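Why Is Bread Shiny on Top?

I spend a lot of time with my nose against bakery windows, and I bet you do too! Have you ever wondered why some buns gleam like a polished car while others look plain and dusty?

Let's start with the shine. Before the dough goes into the oven, the baker brushes it with a glaze. Very often that's just a beaten egg with a splash of milk. The heat sets the egg into a thin, glossy coat and turns it a deep golden brown – the more yolk you use, the darker the colour.

Next, the twists. A baker rolls the dough into a long rope, folds it over and over itself, then joins the ends to make a ring. My favourite part is the ridges (more crunchy bits for me). The hole in the middle is handy too, as it lets hot air get at the inside so the bun cooks evenly.

And the sugar? You can sprinkle that on before or after baking. I like the coarse kind that sticks to your chin.
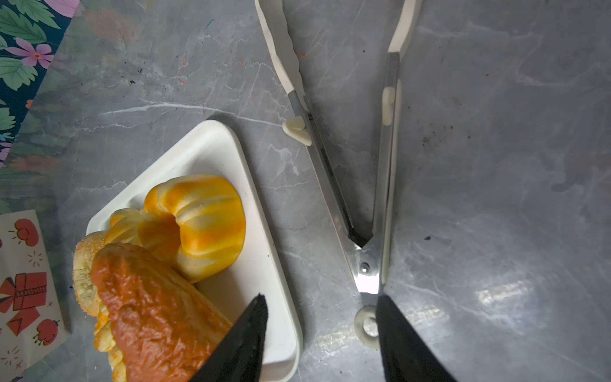
Bakers use tongs to pick things up, and you can have a go at home. Squeeze gently! If you squash a fresh bun you push out all the lovely air that the yeast spent hours making. Tongs with soft tips are kindest, and they don't scratch the plate.

Want to be a bun detective? Next time you're at the bakery with a grown-up, pick 3 different buns and guess which had egg on top, which had sugar and which had nothing at all. Then ask the baker if you were right.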